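Chopsticks and the Cutlery Drawer: Your Questions

I get the same handful of emails every month, so I finally put my replies on one page. I'm Nikola Stan, I run Clerthorpe, and yes, I do have strong feelings about drawers.

Do I need a separate tray for chopsticks?
If you own more than a few pairs, I'd say go for it! Mixed in with forks they roll under everything and you end up fishing for a match while dinner's on the table. A long, narrow tray with slots in the bottom is my favorite (crumbs fall through, and you can rinse the whole thing in the sink).

Which way should they point?
Handles all the same way. I don't care which way, just pick one and make the rest of the house stick to it.

Can I put them away right after washing?
Please don't. Wood and bamboo like to dry out fully first. I leave mine for 24 hours, tips up, and I've had no musty smell since I started.

Holder on the counter or tray in the drawer?
Both, if you've got room. A square holder is great for grabbing a pair while you cook, and the drawer takes the rest. Mostafa Ghoneim wrote in to say he keeps 16 pairs out and it looks like a porcupine, so maybe go easy.
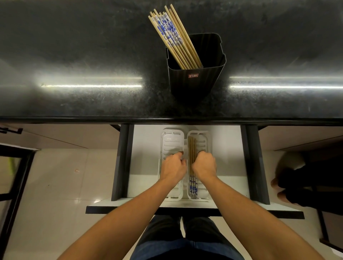
Last changed: May, by Nikola

I like having the holder right over the open drawer, so topping it up is a matter of reaching down. Patterned pairs look lovely standing up with the blue and white showing, and it's easier to match them by the pattern than by length.

My tray slides around. Help?
A bit of grippy liner underneath, cut a little smaller than the tray. Two trays side by side also hold each other in place pretty well.

Do you sell the trays?
I don't, sorry! Try a restaurant supply store, and measure the inside of your drawer before you go.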